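Kuddale Bench Set – data card

Version 2
Last edited March 16, 2023

Summary

Kuddale Bench Set is a collection of two-arm manipulation episodes recorded by teleoperation in small enclosed work cells. It was put together at the Ondville site to train and test imitation policies on short tabletop tasks: picking up small parts, passing them between grippers, placing them in a bin, and hanging or unhanging light items. Each episode holds synchronized video, joint states, commanded actions and a short text instruction.

The set is meant for people who already have a training pipeline and want more examples with close-range contact between two arms. It does not include a simulator, a trained policy or a robot description file.

What is in an episode

Every episode is one folder. The folder name is the episode key and carries no meaning beyond sort order. Inside are:

video_fixed – the view from the fixed camera, looking down into the cell
video_left, video_right – the wrist views, one per arm
states – joint positions, joint velocities and gripper opening for each arm
actions – the commanded values sent to each arm, same layout as states
meta – instruction text, cell name, outcome label, operator code, software version

States and actions are stored as flat arrays. The left arm comes first, then the right. Left and right are as seen in the fixed view, which is also how the operator stations are labeled. Angles are in radians. Gripper opening runs from 0 (closed) to 1 (open) and is scaled per gripper during calibration, so the same value on two arms does not guarantee the same gap in millimeters.

Timestamps come from the recording computer's clock and are written when a message arrives, not when the sensor fired. Video lags joint state by a small amount that differs between cells. The loader can shift the video stream by a fixed offset; the default offset is zero.

Tasks

There are 11 task families. Instructions within a family vary in wording and in the object named. The families are:

pick to bin
pick from bin
handover, left to right
handover, right to left
move bin
hang on hook
take off hook
put in basket
take from basket
two-arm lift
free play

Free play has no goal. The operator handles whatever is in the cell until the time limit. These episodes carry the instruction "free play" and the outcome label "none". Leave them out if your method needs a goal for every sample. We have found them useful for pretraining and of little use afterward.

Outcome labels

Goal-directed episodes are labeled success, partial or fail. The operator assigns the label at the end of the episode, and a second person checks it against the fixed video. Where the two disagree, the second label is kept and the first is stored in meta as label_op.

Partial means that the object reached the target area but did not stay there, or that only one part of a two-part instruction was done. Drops followed by a recovery are still success. Filter on the drop_count field if you want clean runs only.

Cells

Recording took place in 9 cells. All share the same general plan: a frame of aluminum extrusion, enclosing walls, and both arms bolted to a rail across the front. They differ in wall and floor finish, lighting and fixtures. Cell names are Lacerda followed by a number. Fixtures stay in place for a whole recording block and may move between blocks, so do not hard-code their positions from one episode.

Objects are drawn from a shared tray of household and electronic items. The tray was changed once, in October. Objects from before and after the change are listed in separate files, and the held-out split uses only items from the second list.

The fixed view covers the floor, the back wall fixtures and both arms down to their bases. In the cell below, the basket hangs on the back rail, the hook rack is on the right wall, and the right gripper is holding a small white and blue part near the bin.

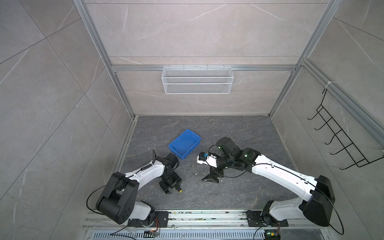

Known issues

Cable occlusion. The arm cables form loose loops that move with the shoulder joints. In some poses a loop crosses the fixed view in front of the work area. We do not mask it.

Debris. Cells are wiped down between blocks and not between episodes. Crumbs and packing scraps build up on the floor over a block. A policy trained on one block can pick up on them as position cues. Mix blocks within a batch.

Indicator lights. Status lights on the boards and joints are visible in video. Their state is not logged and should not be treated as a signal.

Gripper drift. Long blocks show a slow shift in the closed position of the gripper – roughly 2 percent of full travel in the worst case. Calibration values are stored at the start of each block and are not updated within it.

Idle starts. Many episodes open with the arms at rest while the operator reads the instruction. The loader has a trim_idle flag, off by default. Trimming changes frame indices, so regenerate any index files you have cached.

Splits

Train, validation and held-out lists are in the splits folder as plain text, one episode key per line. All episodes from a block go to the same list. Free play appears only in train. Please report held-out results per task family as well as the overall mean.

Loading

The reader is part of the Bumer package. Point it at the dataset root and name a split. It checks array lengths against video frame counts on first use and writes a cache file next to the splits. If a folder fails the check it is skipped with a warning, and the key is added to skipped.txt.

Changes from version 1

Action arrays now hold commanded positions for both arms. In version 1 the right arm's values were measured positions stored under the wrong name. Models trained on version 1 should be retrained. Episode keys have not changed.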